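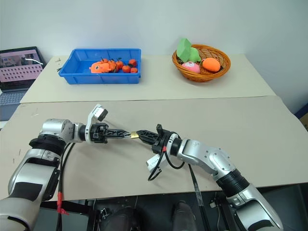 Small brass padlock sticking, and is "solid brass" worth paying for?

Posted Mon 5 August in Home & Hardware > Locks and Latches
Tags: padlock, brass, shed, toy storage

hexnut_and_sons

I keep the kids' overflow in a plywood cupboard in the garage: plush toys, play food, a couple of plastic bins and some baskets that are too nice to throw out and too awkward to use for anything else. It has a hasp on the door with a small brass padlock through it. The lock is there so that the toys come out one bin at a time and go back before the next one does. It's not guarding anything valuable.

The lock is a Danko, bought in May. It already sticks. The key goes in fine, turns maybe a quarter of the way, then I have to wiggle it and push the shackle down before it pops. Some mornings it's fine, some mornings I'm standing there for a minute with a four-year-old telling me how to do it.

The man at the hardware counter wants me to buy a Gralen at three times the price because it's "solid brass, so it will never seize." I have trouble believing that. Mine says solid brass on the card too. He also tried to sell me a little bottle of Foltoris lock fluid, which has "500 openings guaranteed" on the label, and I'd love to know who stood there and counted.

So:

Is this a cheap lock problem, or would any small padlock in a garage do the same?

Is lock fluid different from the can of household oil I already own?

And does it matter that the lock is small? Everyone I ask says go bigger, but the hasp won't take anything bigger and I don't want to redo the door.

3 replies

tumbler_dry

I'd hold on to your money for now.

"Solid brass" on a padlock this size tells you about the body. The shackle is usually steel with some kind of plating, the springs are some kind of springy metal, and the pins may or may not be brass. So the body won't rust, fine, but the body wasn't what was sticking. The expensive one may well be cut more neatly inside. It could also be the same lock on a nicer card. I've taken apart a few of both and I wouldn't bet on the price telling you which is which.

What you describe (turns part way, lets go when you push the shackle down) sounds like load on the shackle more than a dirty keyway. When the door has swelled or dropped a bit, the hasp pulls on the shackle and the latch inside gets pinched. That would fit with it being fine on some mornings. Before you buy anything, try this:

Take the lock off the door completely. Hold it in your hand over a table, where you can see it and won't lose it. Snap it shut and open it with the key, 5 times or so. Then hang it back on the hasp and do the same there.

If it's smooth in your hand and sticky on the door, the lock is fine and your hasp is out of line. Loosen the screws on the staple side, shift it a hair, tighten again. If it sticks in your hand as well, then yes, it's the lock.

While you're at it, look hard at the key. Small padlock keys are thin and soft and people pry with them. Lay it flat on the tabletop and see if it rocks. A bent key will make a perfectly good lock feel broken. If you have the spare that came with it, try the spare before you do anything else. I should have put that first.

On oil: household oil will make it work nicely for a few weeks, and then it picks up garage dust and turns to paste. I use dry graphite, a tiny puff in the keyway and a tiny puff where the shackle goes in. It's messy and it will mark your fingers and anything pale you set the lock down on, so put down newspaper. I've never used the Foltoris stuff. A number like 500 on a label means very little to me when it doesn't say which lock, how old, or kept where.

Don't use graphite on top of oil, though. If you've already oiled it, flush it with a spray cleaner first and leave it overnight.

garagecat50

Get a bigger lock. I had a little one and it broke. Rodari makes a good one, 50 mm, never had a problem in 30 years.

tumbler_dry

The hasp won't take a 50 mm lock, it says so in the post. And "never had a problem" depends a lot on whether it hangs indoors.

latchkey_linda

I'm going to be the annoying one and ask whether you need a padlock on there in the first place.

We did the same for a while with our lot. One bin out, one bin back, lock on the door. It worked for as long as I was willing to be the person with the key, and then one week I wasn't, and that was that. I don't buy the idea that a locked cupboard teaches anybody to tidy. Mine learned where I kept the key.

If you mostly want the door to stay shut and out of reach of the small one, a plain slide bolt mounted high up would do it. It won't stick, it needs no fluid, and it was the cheapest thing in the aisle when I got ours.

Two things if you do keep the padlock. Don't leave it open on a table with the toys while you're sorting. A small padlock is just the right size to end up at the bottom of a basket under the plush, and you'll be tipping everything out to find it (ask me how I know). And if there's a child who still puts things in their mouth, keep the graphite and the key well away from the play food.

About the baskets, which you didn't ask about: I'd use them for the soft toys and keep the play fruit in the plastic bins. Woven baskets collect crumbs and grit in the gaps, and a plastic bin can be rinsed out. Everybody online says to label them. I've never seen a four-year-old read a label.

hexnut_and_sons

Tried it off the door with the spare key. Smooth every time. Hung it back up and it stuck on the second go, so tumbler_dry seems to be right about the hasp. My usual key does rock a little on the table too, which doesn't help.

I'll move the staple this weekend and see. Not convinced it will hold once the weather turns damp, but it's free. No Gralen for now, and no fluid. I'll look at slide bolts, but my wife says she likes the padlock.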